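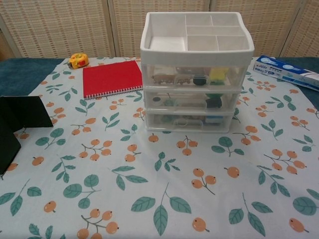

Figure 1. Desktop organizer with divided top tray and three transparent drawers. Tray compartments empty, drawers in use.

Handout 4: Small-Item Storage on a Work Surface
Home and Workplace Organization, Sedton Adult Learning Center
Revised 22 Nov 2021

1. Scope

Handout 3 dealt with shelving and closets. Handout 4 deals with the smallest unit of storage covered in the course, the desktop organizer, and with the loose items that collect near it. Students should have finished the sorting exercise from Handout 2 before starting the practical part in Section 6.

2. Terms

Footprint: the area of the table covered by the base of the unit.
Open storage: any compartment reached without moving a part of the unit. Trays, cups and racks are open storage.
Closed storage: any compartment reached by pulling, lifting or turning a part of the unit. A clear drawer counts as closed storage even though its contents can be seen.
Residue: items left on the surface after every compartment has been considered.
Clearance: the free space needed to use a compartment. For a drawer, this is the space in front of it plus enough room for the hand.

3. Open and closed compartments

The unit in Figure 1 combines both types. The tray on top has one larger rectangular section and six small square cells. The drawers below have white frames and clear plastic fronts.

Small square cells suit items shorter than the cell is wide: clips, erasers, coins, spare keys. A long item placed in a square cell either stands up and leans or lies across several cells and blocks them. Long items belong in the rectangular section. Once that section is full, the unit has no second place for them, and they should be stored elsewhere.

Drawers take what is used less often. In Figure 1 the top drawer holds two small tan-brown toy animals, a dark round object and a yellow item with a green base. These do not form a category. A mixed drawer is acceptable during sorting but should not be the final state. Assign one category per drawer and write it down before filling.

Clear fronts reduce the need for labels but do not remove it. Reflections on the plastic and items standing one behind another both hide part of the contents. The bottom drawer in Figure 1 is a fair example: a blue-and-white item on the right side is only partly visible. Where two people share a unit, label every drawer.

4. Residue

Measure an item before deciding where it goes. Three results are possible.

a) The item fits a compartment and belongs to its category. Store it.
b) The item fits but belongs to no category. Hold it until the end of the session.
c) The item does not fit. Give it a location outside the unit.

Spiral notebooks are usually result (c) with a unit of this size. They are stored upright in a rack or flat in a stack, with the bindings on the same side. Stacking with bindings on alternate sides gives a flatter pile but makes it harder to pull out one book.

Cartons need a separate decision. A toothpaste carton takes up more room than the tube inside it and has no function once the tube is in use. Unopened stock stays in the carton and goes to the bathroom shelf. A tape measure is normally result (a) or (b), depending on whether a tools category has been assigned.

5. Placement and clearance

Place the unit so that the drawer fronts face the user. Pull each drawer fully open once, then mark or remember the line it reaches. No item is stored inside that line. Boxes with hinged lids should be kept to the side, with room behind them for the lid to swing.
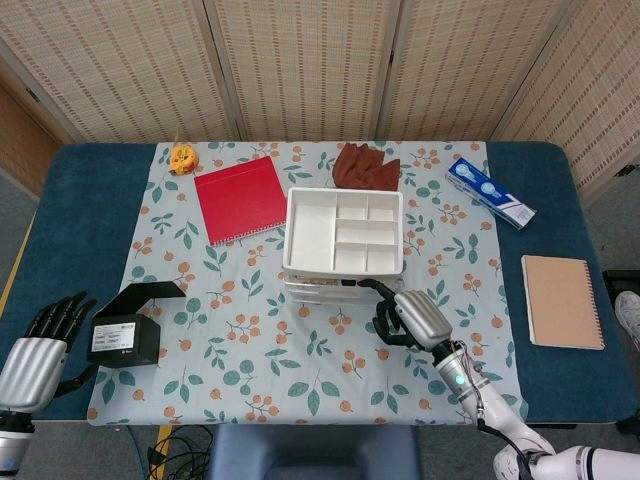 Figure 2. Work surface during sorting. Drawers face the near edge of the table; notebooks, carton and small black box are outside the unit.

In Figure 2 the red notebook lies to the left of the unit and the brown one near the right edge of the table, so the two would first be brought together. The crumpled brown cloth directly behind the tray is also residue. Cloth should be folded before it is measured — an unfolded cloth has no useful dimensions.

A printed tablecloth is suitable for practice. For small parts, use a plain one. Orange and green items in particular are easy to overlook on a print like this.

6. Practical exercise

Work in pairs. Each pair takes one unit and one tub of mixed items from the Arnotby cabinet, Room 453.

Step 1. Empty the unit completely, drawers included.
Step 2. Measure the inside of each type of compartment: width, depth, height. Record in millimeters.
Step 3. Write a category for each drawer and for the rectangular section.
Step 4. Sort the tub using the three results in Section 4.
Step 5. Check clearance with all items in place.
Step 6. Exchange places with another pair and find 4 items named by them. Record the time for each.

Hand in the measurement sheet and the retrieval times. Return the tub to the cabinet with its lid closed.

7. Reading

Goodwin course reader, page 53 (drawer categories). The section on wall racks is not needed until May.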